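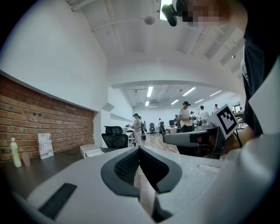
## 4. Your first desk-tidying session

By now you should have the Skatby gripper charged, paired and sitting comfortably in your hand. If you don't, do go back to section 3, as none of what follows will make much sense without it.

People often ask us at this point whether the machine can tidy a desk by itself yet. The fair answer is "a bit, on a good day". Moriarty, the software that learns from your sessions, will pick up a lone cup from a clear desktop quite happily. Put a bottle right beside it, or a printed sheet leaning on the wall behind, and it gets a good deal less sure of itself. Loose cables are harder still, and we'd ask you not to expect much there before the March update. Your sessions are how it improves, so thank you in advance for your patience!

### 4.1 Recording a chore

1. Choose one chore and stick to it for the whole session. "Move the cup to the other end of the desk" is a good one to begin with. "Tidy the office" is far too big, however tempting it sounds.
2. Open and close the fingers twice, slowly. The tips should meet without you having to squeeze hard. If one side lags behind the other, turn to section 7 before going any further.
3. Wipe both inner pads with a barely damp cloth and let them dry.
4. Press the record button and wait for the long tone – the short one only means that the gripper has heard you.
5. Carry out the chore at the speed you'd use if you were carrying a full mug of tea. Most of us go much too fast on the first morning (Effie Innes, who wrote the first version of this section, still does).
6. Let go of the object completely, draw your hand back a little way and press the button again.
7. Put everything back in a slightly different spot and repeat. Moriarty needs 38 good recordings of a chore before it will offer to try it.

**Note:** Fumbles are welcome. If you drop something light and pick it up again, carry on and keep the recording. Moriarty has to learn how to recover as well, and a session with no slips in it teaches it rather little about that.

**Caution:** Keep your free hand clear of the fingers while they are closing. Do not pick up glass, blades or anything with an open lid and liquid inside.

### 4.2 Sharing a room

Several people can record in the same room, provided each gripper has its own marker plate and its own channel.

1. Check that the marker on your plate is clean, flat and firmly fixed.
2. Agree out loud who is working where, and leave a good arm's length between you.
3. If the status light blinks amber, two grippers are on the same channel. Change one of them and start that recording again.

**Note:** Storage holds up to 574 recordings. Copy them across before you reach that figure, as the oldest are overwritten first.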